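Vukel handheld gripper pair: a buyer's review

Filed under: Equipment, Budgeting
Rating: 3 out of 5

I sign the purchase orders for a small lab that records people doing chores so that a robot can learn to do them later. The robot itself is still a line in next year's budget. In the meantime we bought grippers you hold in your hands, and since January I have been the person who has to say whether they were worth it.

The short version is yes, with a spreadsheet attached.

We looked at two kits. The Jarkel was cheaper and came with a training video longer than some of my college courses. The Vukel cost 2,000 for the pair, before the marker cubes, the cables and the spare finger pads, all of which live on a separate page of the catalog. I suggest finding that page before you promise your boss a number. I found it after.

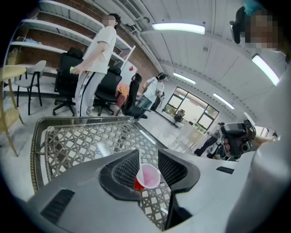 Cup duty. The mesh pads are the part you will be reordering.

The fingers are the best thing about it. They have a bit of give, and new hires get the hang of them before they have finished complaining about them. Plastic cups are our standard test because they're light, they tip over if you look at them wrong, and a stack of them costs less than lunch. Spoons are harder. Anyone who sells you a gripper will demo it on a cup, so bring your own spoon to the demo.

Weight is fine for the first hour. After that people start resting their elbows on things. Plan on shorter shifts and more people, and put that in the labor budget, where it will dwarf whatever you saved by haggling over the hardware. Our first plan allowed for 112 recorded sessions in the opening stretch. The revised plan says 168, in the same amount of time, and I would love to meet whoever thought that was my idea.

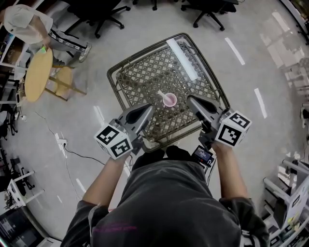
Furniture is the other thing I left out of the budget. We had money set aside for a proper adjustable workbench and spent most of it on cables and power strips. A woven side table does the job well enough, and the robot will have to cope with somebody's living room eventually. If you're planning a room from scratch, buy cheap tables in several heights and put the difference toward floor space. Two people working with their arms out take up more of it than any floor plan admits.

Support gets a mixed grade. Vukel's replies are polite and arrive in the middle of the night. We ended up ordering spares through a reseller called Pisharody, who charges a little more and picks up the phone. Their stock list has a column labeled "Hotness" for how fast each part sells. Finger pads are at the top. I now order two sets at a time.

Pros: good fingers, quick to learn, survives being dropped (tested, repeatedly, by people who said they hadn't).

Cons: extras sold separately, tiring on long days, carrying case costs more than our tables.

Would I buy it again? The second pair is already in the cart, waiting on a signature. Mine, unfortunately.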